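Calado Studio Interviews: Data Card

Transcribed conversations with painters and printmakers, prepared for reading, teaching and text research.

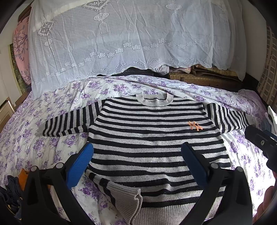
Triin Rebane wrote after the first release that the transcripts read well but that she could not tell where an artist had paused and where we had cut something. She asked for the cuts to be marked, even the small ones, and she wanted the interviewer's questions kept at full length. Both changes are in this version. Her third request, a separate file of everything removed, was turned down for the reasons given under Consent.

What is in it

The collection holds 80 interviews with 14 artists who worked in or near Orkthorpe. Most were recorded in studios. A few took place at kitchen tables, and one was done in a van outside a framing shop while the artist waited for a delivery. The talk is mostly about materials, habits, money, teachers, failed pictures, and how a show gets hung. Some of it is about nothing much, and we left that in when the artist had no objection.

Each artist was interviewed more than once. The gaps between sessions are uneven. Benvinda Arruda sat for us whenever she finished a series, so her sessions follow her work closely. Amândio Leitão preferred to talk in December, when his studio was too cold for oil, and his sessions read more like a yearly letter.

No images of artworks are included. Where a painting is discussed, the title is given as the artist said it that day. Titles change. The large gray canvas Leitão calls "Prarnomov" in his early sessions becomes "Road to Prarnomov" later on, and in one session he calls it "the long one." The works list ties these together.

Files

sessions: one plain text file per interview, UTF-8, with speaker initials at the start of each turn
works: a table of artworks mentioned, with title variants, medium, and the sessions where each comes up
people: a table of artists and interviewers, with initials and preferred spelling of names
notes: short notes by the transcriber, where there are any
changes: a record of edits since the first release

File names use the artist's initials and a session number. Session numbers follow the order of recording. Two of Leitão's sessions were labeled the wrong way around in the first release and have been swapped.

How it was made

Conceição Neves did most of the interviews and Kazimiera Kaczmarczyk did the rest. Neves works from a page of questions and usually abandons it. Kaczmarczyk asks fewer questions and waits longer, and her transcripts have more long turns in them. Anyone comparing how artists talk should check who was asking before drawing anything from the length of an answer.

Transcripts were typed by hand from the audio. A second person listened through and corrected them. The artist then got a printed copy and could strike out or fix anything. Some artists sent back clean pages. Arruda rewrote whole answers in pencil, and at her request the rewritten version is the one we publish. Those answers carry the tag [revised] so that readers know they are written, not spoken.

Marks used in the text

[cut] means a passage was removed.
[pause] means a silence longer than 5 seconds.
[unclear] means the word could not be made out.
[revised] means the artist rewrote the answer afterward.
[other language] means the speaker left English, and a translation follows if we have one.

Filler words were kept in the Kaczmarczyk sessions and mostly dropped in the Neves sessions. This was a difference in practice between two transcribers and we only noticed it late. The audio would have to be gone through again to fix it, and 3 of the recordings are damaged past the first half hour.

Consent

Every artist signed a form covering publication of the text. The audio is not covered and will not be released. Passages were removed when they named a buyer, gave a private address, discussed someone's health, or repeated a story about a person who had not been asked. Publishing the removed passages on their own would undo the point of removing them, so there is no such file and requests for one will get the same answer.

An artist may withdraw a session at any time. When that happens the text is deleted and the session number is left empty.

Known problems

The artists knew one another. Many had the same teachers and showed at the same gallery, Stomesora, so the same stories come up several times and do not always agree. We have not tried to settle who is right. The argument over who hung the drawings upside down at Stomesora has three versions in the files.

Prices are given as spoken and were not checked. The medium listed in the works table comes from the artist's own words, so "mixed" can mean almost anything.

Printmakers are few, and sculptors are missing. Please do not describe this as a record of all the art made in Orkthorpe.

Suitable uses

Reading, quoting, classroom work, exhibition research, and studies of how people talk about making things. Please do not use the files to imitate a named artist's voice or to produce statements in their name. Short quotations need no permission. For anything longer than a page, write to us and we will ask the artist.

When quoting, give the artist's name, the session number and the name of the collection, and keep the bracketed marks where they fall inside the quoted passage.

Corrections

Send corrections with the file name and the line as it now stands. Spelling of names and places is fixed as soon as someone can check it. Changes to what an artist said go to the artist first, which can take a while. Leitão answers by post.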